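Stitch School

Abrehet Woldegiorgis has put in 2000 practice stitches on the Ellulus, and she still leans into the console like a kid at an arcade. I got 30 minutes with it in February, and I loved nearly all of them! 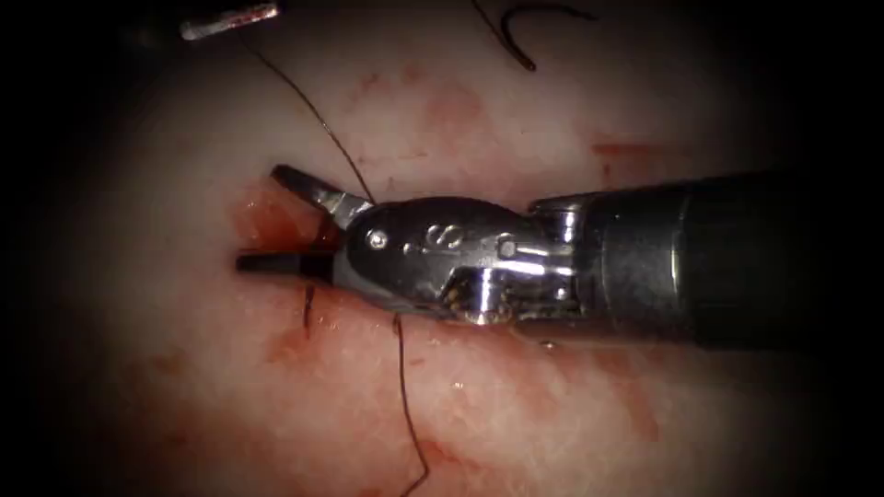

Ellulus sells the trainer as a kit: console, two arms and a set of lessons. What won me over was the wrist. With the jaws open over the tissue and black thread trailing off on both sides, I could judge the gap before I closed on anything (my first tries were still terrible). The foot pedals feel stiff, and I'd like a taller seat.

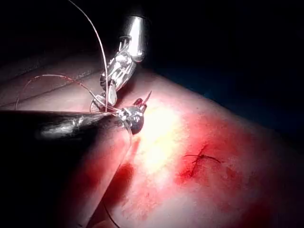 Needle in one instrument, the second close by, and a tied stitch to the right.

Woldegiorgis wants 3000 by summer. I'd settle for one straight knot.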